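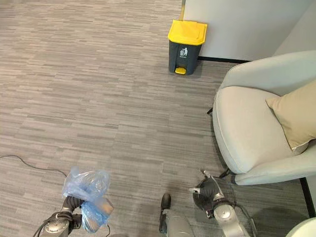 Nallari two-arm helper, office trial: can it take out the trash yet?

Posted 7/27/21 by Lyle Strickland

Short version for people in a rush: sort of. Slow. Better than I expected on bags, worse than I hoped on everything around the bags.

Background, quick. We had the Nallari on trial at work. Two arms, black grippers, silver all over. Sales pitch is "light chores, homes and small shops." My question was the same one everybody asks me when they hear I test these things. Will it do my chores. So I gave it chores. Trash first, then wiping, then boxes in the stock room.

Trash

Pedal bin, yellow lid, gray striped carpet, armchair right nearby. Normal stuff. You and me, we step on the pedal and drop the thing in and don't even look. For a machine it's a nasty little job. Plastic bags have no shape. Clear ones are worse, light bounces off the folds and the cameras get confused. Then the lid wants to fall shut. Then the bin is half full of somebody's lunch.

Holding a crumpled bag: good. I'd give it 80 percent of tries with no help, and the misses were mostly the bag slipping while the arm was still moving. Grip is firm. Maybe too firm, wouldnt hand it a yogurt.

Lid: this is where two arms earn their keep. I've tried one-arm machines on this and they just sort of stand there. 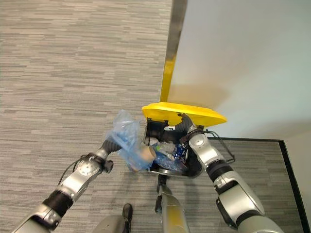 One gripper minds the bin, the other brings the bag over the opening. Simple plan and the right one. What it doesn't do is think about how full things are. Bottle and a can up near the top already, a person would push it all down or go find a new liner. The Nallari has no idea what "full" means. Domnica Grecu from our facilities side asked the rep about this and got told November, in an update. We'll see.

Changing the liner? No. Didn't get close. Tying the old bag? No.

Time per item, around 6 minutes with setup. I can cross the building and back in that.

Wiping

Fine on a flat desk with nothing on it. Who has one of those. Moved a mug once, nicely, then wiped the same spot again and again and missed where the mug had been.

Boxes

Honest surprise, this was the best part. Small cartons off a cart and onto a low shelf, kept at it for a whole afternoon. If you run a shop and your boxes are all one size I would at least take the demo. Mixed sizes, forget it, it stops and waits for a human.

Stuff that bugged me

Cables. Thin black ones along the arms, they loop out at the joints and I was always waiting for one to catch on a chair.
Setup software is slow and logs you out.
Manual is 10 pages and most of that is warnings.
Needs somebody close by. Not in the room next door. Close.

Price

$1,715 a month on the lease we were quoted, service included. For a house thats silly. For a stock room with boring boxes, do the math, maybe not so silly.

Would I keep it

Not for trash. Not at home. Ask me again after the update. It's a chore machine that can do pieces of chores, and the piece in the middle, grab thing and carry thing, is really pretty solid now. The start and the end of the job still need you.

Score: 6 out of 10. Would of been a 7 with a liner change.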